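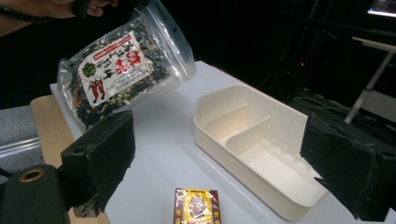
Die meisten Kunden drehten so eine Tüte dreimal um und legten sie dann wieder hin, sagt Sheyla Ccori, und das liege selten am Geschmack. Wer die Schrift nicht lesen könne, der rate eben. Zwei rote Chilis auf dem Etikett seien schon fast ein Glücksfall, da wisse man wenigstens, dass es wohl scharf werde.

Im Dimia in Cutberg soll das Raten ein Ende haben. Der Lebensmittelladen an der Brolside hat seine Trockenwaren seit März neu sortiert und mit deutschen Regalkarten versehen. 283 Artikel stehen auf der Liste, die Geert Kramer und Sheyla Ccori dafür angelegt haben: Algen, Bohnen, Pilze, Nudeln, Gewürzmischungen, getrockneter Fisch und Tee. Den größten Teil machen Waren aus Japan und Korea aus, dazu kommen einige Regalmeter aus Peru und Mexiko.

Zu jedem Artikel gibt es eine Karte im Postkartenformat. Darauf stehen der Name in Originalschrift und in Umschrift, eine deutsche Bezeichnung, die Schärfe auf einer Skala von null bis fünf und ein Vorschlag zur Zubereitung. Auf der Rückseite ist Platz für Notizen der Kundschaft. Die gesetzlich vorgeschriebenen Angaben auf der Packung ersetzt die Karte nicht, die bleiben wie bisher als Aufkleber auf der Ware. Diese Aufkleber sind aber klein, und was man mit dem Inhalt kochen kann, verraten sie in der Regel nicht.

Gerade bei den Mischungen war der Bedarf groß. In den durchsichtigen Tüten ist zwar alles zu sehen, etwa dunkle Streifen, die wie Algen aussehen, dazwischen helle Bohnen oder Samen und kleine rötliche Stückchen. Ob man so etwas einweicht, in die Suppe gibt oder einfach über den Reis streut, lässt sich von außen aber schwer sagen. Im Dimia wurde deshalb von den Mischungen jeweils eine Packung geöffnet und probiert. Was sich beim Kochen anders verhielt als erwartet, kam mit einem Vermerk auf die Karte. »Quillt stark auf, mit einem Esslöffel anfangen« steht nun an mehreren Stellen im Regal.

Sortiert wird nicht mehr nach Herkunftsland, sondern nach Verwendung. Links vom Eingang liegen die Suppeneinlagen, daneben alles, was vor dem Kochen ins Wasser muss. Die Streuwürzen haben ein eigenes Regal bekommen, ebenso die scharfen Sachen. Tee und Süßes sind nach hinten gewandert. Stammkunden mussten sich umgewöhnen. In den ersten Wochen lag an der Kasse ein handgezeichneter Plan, der inzwischen laminiert an der Säule hängt.

»Ich habe meine Bonitoflocken zwei Besuche lang nicht gefunden«, schreibt eine Kundin auf einer der Notizkarten. Darunter hat jemand anderes mit Kugelschreiber ergänzt: »Regal 4, unten.«

Kramer hält die alte Ordnung trotzdem für überholt. Wer ein Rezept im Kopf habe, suche eine Zutat und kein Land, sagt er. Ganz aufgegangen ist die Sache allerdings nicht. Manche Bohnen gehören sowohl in die Suppe als auch in den Salat, und bei den Algen gab es Streit, ob geschnittene und ganze Blätter zusammen stehen sollen. Sie stehen jetzt getrennt. Wer beide braucht, muss einmal um das Mittelregal herum.

Geändert hat sich auch der Umgang mit angebrochenen Packungen. Beutel mit Druckverschluss werden nach dem Probieren glatt gestrichen, verschlossen und mit dem Öffnungsmonat beschriftet. Sie stehen in einer Kiste am Probiertisch und sind unverkäuflich, dürfen aber angeschaut und beschnuppert werden. Für zu Hause empfiehlt Ccori dasselbe Verfahren: Luft herausdrücken, den Verschluss von einer Seite zur anderen zudrücken, dann noch einmal mit dem Daumennagel nachfahren. Algen ziehen schnell Feuchtigkeit, werden zäh und verlieren ihr Aroma. Neben den Herd gehören sie nicht. Von Dosen hält sie bei den Mischungen wenig, weil sich die feinen Bestandteile am Boden sammeln und der letzte Löffel dann fast nur aus Chili besteht. Im Beutel lässt sich der Inhalt vor dem Öffnen leichter durchmischen.

Das Etikett sollte man in jedem Fall behalten. Wer umfüllt, schneidet es am besten aus und legt es mit in den Behälter, auch wegen der Allergene. Soja, Sesam und Fisch kommen in vielen Würzmischungen vor. Im Dimia sind die Karten zu diesen Waren am oberen Rand gelb markiert, verlassen sollen sich Allergiker aber auf die Zutatenliste an der Packung.

Die Übersetzungen haben länger gedauert als geplant. Ein Teil der Schriftzüge auf den Packungen ist so frei gestaltet, dass auch Leute mit guten Japanischkenntnissen zweimal hinschauen mussten. In solchen Fällen half meist der kleine Text weiter unten – oder eine Nachfrage beim Großhändler. Bei 16 Artikeln ist die deutsche Bezeichnung noch vorläufig. Diese Karten sind mit Bleistift geschrieben, Korrekturen nimmt die Kasse entgegen.

Billiger oder teurer ist durch die Umstellung laut Kramer nichts geworden. Einige Artikel, die jahrelang kaum gefragt waren, musste er inzwischen nachbestellen, darunter zwei Sorten getrockneter Pilze. Andere bleiben trotz Karte liegen. Den gesalzenen Seetang in Streifen will er auslaufen lassen, wenn der Bestand verkauft ist.

Als Nächstes ist ein kleines Heft geplant, in dem die Kochvorschläge gesammelt werden. Gedruckt werden zunächst 100 Stück, ausliegen sollen sie an der Kasse und im Café Palomino gegenüber, das einen Teil seiner Zutaten im Dimia kauft. Im Heft stehen unter anderem eine Suppe mit Algen und weißen Bohnen, ein kalter Nudelsalat und eine Würzbutter, für die man Reste aus fast leeren Tüten verwenden kann. Kundinnen und Kunden können noch eigene Rezepte abgeben. Es genügt ein Zettel mit Namen, den Mengen und dem Hinweis, aus welchem Regal die Zutaten stammen.

Der Probiertisch ist werktags bis 16 Uhr besetzt. Danach bleibt die Kiste mit den offenen Beuteln geschlossen, die Regalkarten hängen den ganzen Tag. Wer eine Packung von zu Hause mitbringt und nicht weiß, was darin ist, kann sie an der Kasse zeigen.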